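Grella weitet Rücknahme von Altbatterien aus

Der Entsorgungsbetrieb Grella nimmt ab sofort Gerätebatterien und Kleinakkus an 17 statt bisher an 14 Stellen im Stadtgebiet an. Das teilte das Unternehmen am Sonntag, 21. April, mit. Die drei neuen Sammelbehälter stehen im Bürgerbüro Cumine, im Baumarkt Oyewole und am Eingang des Hallenbads. Angenommen werden Rundzellen, Knopfzellen und Akkupacks aus Kleingeräten. Starterbatterien und Akkus von Elektrofahrrädern sind weiterhin am Wertstoffhof abzugeben. 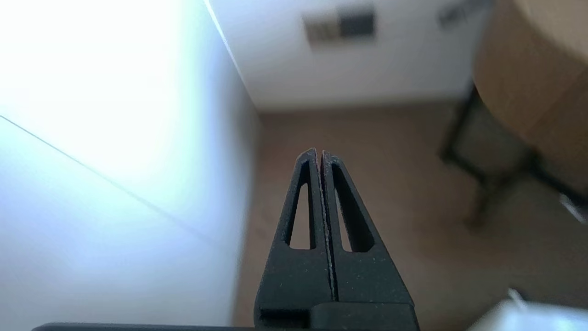 Zwei schwarze Greiferfinger mit schmalen Aussparungen vor beigem Boden.

Nach Angaben von Betriebsleiter Kayode Eze wurden im vergangenen Jahr 2374 Kilogramm Altbatterien erfasst. Rund 2 Prozent davon waren beschädigt und mussten gesondert verpackt werden. Den größten Anteil stellten Alkali-Mangan-Zellen der Baugrößen AA und AAA, wie sie in Wanduhren, Taschenlampen und Fernbedienungen üblich sind.
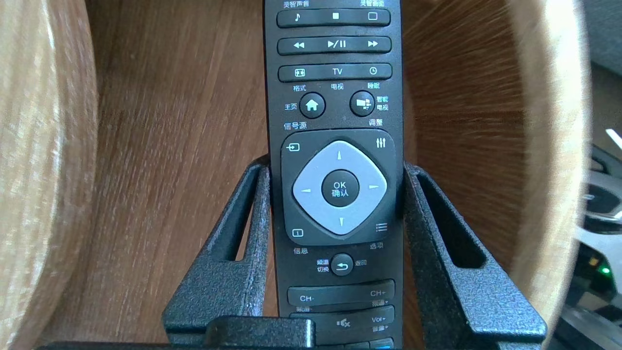

Lithiumhaltige Zellen müssen vor der Abgabe an den Polen abgeklebt werden. Im Januar war in einem Sammelfass am Wertstoffhof ein Schwelbrand entstanden – nach Einschätzung des Betriebs durch einen Kurzschluss zwischen zwei unverklebten Akkus. Die neuen Behälter sind daher getrennt nach Zelltyp ausgeführt und werden wöchentlich geleert. Sortierung und Abtransport übernimmt die Firma Joltov.

Fragen zur Abgabe größerer Mengen aus Gewerbebetrieben beantwortet Ebere Olaniyan in der Abfallberatung. Eine Anmeldung ist ab einem Gewicht von 30 Kilogramm erforderlich.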